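Home | News | Visits | Interviews | About | Contact

Last updated: September 2023

An afternoon with the block robots at Stenwood

Pierina Marras does not like open days. She told me so before I had my coat off, and she repeated it twice over coffee after we left the one at Stenwood, where I had gone with her to see what two years of cheerful press notes had been about.

Marras spent most of her working life on packing lines, first as an operator and later as the person who decided which machines got bought. "I have sat through more demonstrations than I have had birthdays," she said. "They're all good. I've never seen a bad demonstration. I've seen plenty of bad machines."

The Stenwood people had set up their robots to handle small wooden blocks printed with animals and numbers. Léonie Langlois, who runs the project, gave the talk. She was careful and rather likable, and she used the word "general" more often than I could follow. The idea, as she put it, is that a machine that learns to pick up a toy will sooner or later be able to pick up anything.

Marras wasn't having it. "A block is the kindest thing you can give a gripper," she said. "Flat sides, hard, doesn't roll away, doesn't leak. I asked her what happens with a bag of salad. She said that was a very good question. When they say that, you write down 'no.'"

Monkey block on white, cow block on marble pattern.
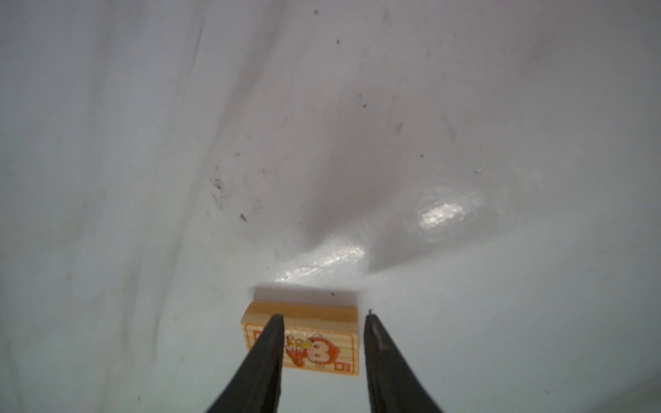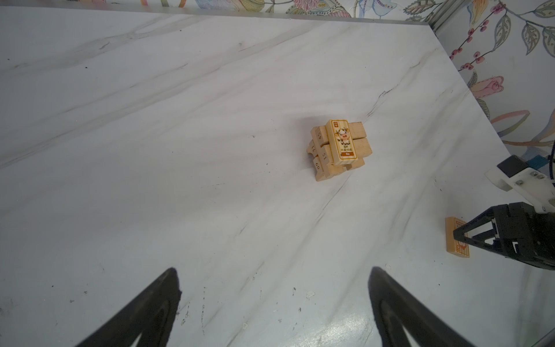
I asked whether she was being unfair. A block is small, after all, and a person has to learn on something too. She thought it over and gave a little ground.

"The fingers are nice. I'll say that. Simple, no fuss, and you could replace one in a minute if it snapped. I'd have liked those at Gevard, where we had a suction head that cost more than my car and sulked whenever it was humid." But she kept coming back to the figures on the handout. Langlois's team reports 3000 recorded attempts at handling the blocks. Marras wanted to know how many had gone wrong, and how. The handout gave no failures at all.

"So I asked the young man, Senan. Senan Buckley. He was much more useful than the slides. He told me they'd kept 1000 of them as clean runs. Fine. What are the others? He said some were a bit slow and some were dropped and some were people stopping the thing by hand. Now that's interesting! Put that on the wall. I would have stayed an extra hour for that."

Buckley, when I reached him by phone, did not dispute any of it. "She asked me 5 questions and I could answer two," he said. "We do log the failures. We don't sort them very well yet." He said a fuller breakdown was planned for the spring, probably May, and then asked me not to hold him to the month.

What bothered Marras more was the talk of jobs. One of the guests, a buyer from Govberg, had asked how many packers the system might replace, and Langlois answered that it would "free people for better work." Marras put her cup down when she told me this part, though I had been standing next to her when it was said.

"Which work? Where? I had 126 people on my last site. When we automated the end of the line, some of them got moved to feeding the machine and clearing its jams. Same wages, more noise. I signed that off, so I'm not being holy about it. But I won't sit there and nod when somebody calls it better."

Langlois told me afterward that she understood the objection and that the project has no customer and no date for one. "We are a long way from a packing hall," she said. I passed this on to Marras, who said it was the most sensible thing she had heard all day and wondered why it hadn't been in the talk.

Would she go to another? There is one at Nakajima before the winter and she has already been sent the invitation. She said she would probably go, and that she was going to bring the salad.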